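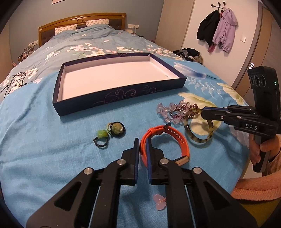
Orange silicone strap on a flowered duvet, next to an open navy blue box.

Trisden Watch Straps – Frequently Asked Questions

Which width do I need?
Measure the space between the lugs of your watch in millimeters. If you are between two sizes, please choose the smaller one.

How do I clean a silicone strap?
Take it off the watch first. Use warm water and a little hand soap, then dry it with a soft cloth. Alcohol is not good for the color.

Can I return a strap?
Yes, within 23 days, if it was not worn. Please write your order number on the return slip.

How long does delivery take?
Normally 7 working days. In September we have our yearly inventory, so it can be a few days longer.

Do you sell leather?
Not at this moment. Our Zivell line is silicone and nylon only.

My spring bar is lost. What can I do?
Write to us and we send you a pair – you pay only the postage.

Who answers my email?
Ottilie Auer reads all the messages, in English or German.

Last updated: 5 July 2025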